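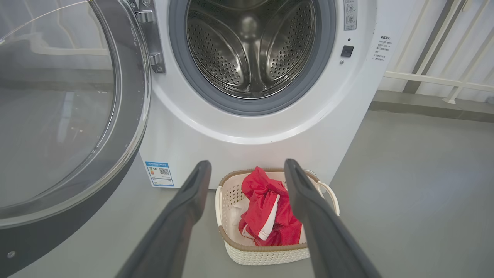 3. Study area and methods

3.1. The Kilier settlement

Kilier is a low-rise residential district built on a gently sloping alluvial terrace. Houses stand on individual plots, most with a walled yard at the rear in which olive, pomegranate and fig are grown. Piped water reaches all of the streets, but supply is cut in the afternoon during the dry season and pressure is low at the upper end of the terrace. Sewer connection is partial. Where there is no sewer, toilet waste goes to a sealed pit that is emptied by truck, and the remaining household wastewater has for many years been led by open channel or buried pipe to the yard trees. The practice predates any official guidance on greywater use and was not introduced by this study.

The soils are silt loams over a compact, carbonate-rich layer that limits downward drainage. The depth of this layer varies within a single plot, and its upper surface was recorded at every coring point. Rain falls mainly in winter. From May until the first autumn storms the trees depend entirely on irrigation, and salts brought in with the water stay in the root zone unless extra water is applied to move them down.

3.2. Selection of plots

The sampling list was drawn from the plot register kept by the Umumis water office. Plots were eligible if they were occupied year-round, had at least one mature olive tree, and had received either greywater or tap water as the sole irrigation source for the whole of the preceding dry season. Plots using a mixture of the two were excluded, as were plots with a private well. After a walk-over check of pipe routes, 225 plots were retained. Plots irrigated with tap water served as the reference group.

The two groups differ in ways that could not be removed by selection. Greywater plots lie mostly on the upper terrace, where supply is least reliable, and their yards are on average smaller. Terrace position was therefore carried as a covariate in all models (Section 3.7). A matched-pairs design was tried first and dropped when too few reference plots were found above the main road.

3.3. Sources of greywater

Three streams were distinguished: kitchen, bathroom and laundry. Kitchen water carries food solids and oils and was diverted to the pit in most houses. Bathroom water makes up the steadiest flow and the most dilute one. Laundry water comes in short, large pulses, and it is the stream of greatest interest for soil structure, as common powdered detergents contain sodium salts used as builders and fillers.

Laundry practice was recorded by interview. Households were asked which type of machine they used, where its outlet hose discharged, which product was used and in what form, and whether bleach or softener was added. Machines were classed as front-loading (Figure 1), top-loading, twin-tub, or none, the last meaning that clothes were washed by hand in a basin. The class matters here mainly through the volume of water discharged per wash, which in turn sets the dilution of the detergent dose. Machine age was asked for at first, but the answers were not reliable enough to use.

Figure 1. Front-loading washing machine with the door open, showing the perforated stainless-steel drum and the rubber door gasket.

Households that washed by hand generally emptied the basin directly at the foot of a tree. In these cases the irrigated area was small and the location of the soil core relative to the pouring point was found to have a strong effect on the result. The coring protocol was changed accordingly during the pilot round, and the pilot data are not used below.

3.4. Collection and storage of water samples

On plots with a buried greywater line, an inspection box was fitted upstream of the first tree. Each box held a removable screen with 5 mm openings, intended to stop lint and hair from reaching the sampling bottle. Composite samples were made by taking equal aliquots at fixed intervals over a full day, beginning before the first morning use of water. On a subset of plots the whole daily flow was held in a 700-liter polyethylene tank supplied by Korport and sampled after mixing with a paddle. Agreement between the two methods was good for electrical conductivity and for sodium, and poorer for suspended solids, which settled in the tank faster than they could be resuspended.

Bottles were filled to the neck, capped without headspace and carried to the field laboratory in insulated boxes. Conductivity and pH were read on arrival. Subsamples for cations were filtered and acidified. Subsamples for anionic surfactants were left unfiltered, as a preliminary check showed losses to the filter membrane, and were analyzed first. A total of 1,056 water samples passed the quality checks and were entered in the database.

Samples were rejected for leaking caps, for missing time stamps, or where the household reported an unusual event such as a burst pipe or a large number of guests. Rejection on the last ground was decided by the field team before any laboratory result was available.

3.5. Soil sampling

Soil was cored at the drip line of the selected olive tree and at a point midway between the drip line and the trunk. Where a plot had several olive trees, the one nearest the outlet was taken. Cores were divided by depth increment down to the carbonate layer, and increments from the two positions were kept separate throughout. Roots and stones were removed by hand, and the soil was air-dried in trays under a shade cloth before being crushed and sieved.

Saturated paste extracts were prepared for the determination of electrical conductivity and soluble sodium, calcium and magnesium, from which the sodium adsorption ratio (SAR) was calculated. Aggregate stability was measured by wet sieving. Infiltration was measured in the field with a double-ring infiltrometer, placed where the surface had not been trampled or recently hoed. Many yards are small and heavily used, and a suitable spot could not be found on every plot – infiltration results therefore cover fewer plots than the chemical results do.

Water repellency was assessed with the drop penetration test on undisturbed surface crumbs. This was added to the protocol after several residents described water standing in beads under trees that received wash water. The test was done in the early morning to limit evaporation from the drops.

3.6. Tree condition

Leaf samples were taken from the middle of non-bearing shoots on all four sides of the crown. Leaf sodium, chloride and potassium were determined on dried and ground material. Visual scoring of leaf-tip burn was carried out separately by Iman Erraji and Rachid Amrani, who did not see each other's scores until the round was complete. Scores that differed by more than one class were settled by a return visit. Differences of this size occurred mainly on trees that had been pruned hard in the previous winter, where few leaves of the right age were present.

Yield was not measured. Harvest in Kilier is spread over many weeks, part of the crop is picked green for curing, and fruit is shared between related households before it can be weighed. Residents' own estimates were recorded but are not analyzed here.

3.7. Statistical treatment

Soil SAR, extract conductivity and infiltration rate were log-transformed before analysis. Linear mixed models were fitted with irrigation source, terrace position and depth increment as fixed effects and plot as a random effect. Depth to the carbonate layer entered as a continuous covariate. For the greywater group alone, a second set of models replaced irrigation source with the share of laundry water in total greywater flow, calculated from the interview data and checked against the tank measurements where these existed.

Residuals were inspected for spatial dependence, and a weak pattern was present along the street axis. Adding a street-level random effect removed most of it and changed the main coefficients very little. The models reported in Section 4 include this term.

The procedure for handling values below the detection limit follows that used in the earlier Maruyama trial plots, where surfactant readings were frequently near zero in winter. Such values were treated as left-censored and not replaced with a constant. Substitution with half the detection limit was run as a sensitivity check and gave the same ranking of sources, with narrower and less credible intervals.

3.8. Limits of the design

The study is observational. Households chose their own irrigation source, and those on greywater may also differ in how they fertilize, mulch or prune. Fertilizer use was asked about but quantities were rarely known. Detergent products were identified by package where one was available and by verbal description otherwise, and some households changed product during the season in response to price. The laundry share used in the second set of models assumes that washing habits reported for a normal week apply across the whole dry season. School holidays and the return of relatives in summer will have disturbed this to an extent that the data cannot show.

Winter leaching was not observed directly. Soil cores were taken at the end of the dry season, when salt content near the surface is expected to be highest, and the values should be read as seasonal maxima for the upper increments. A repeat coring after the rains was planned for the lower terrace only, and its results will be reported separately.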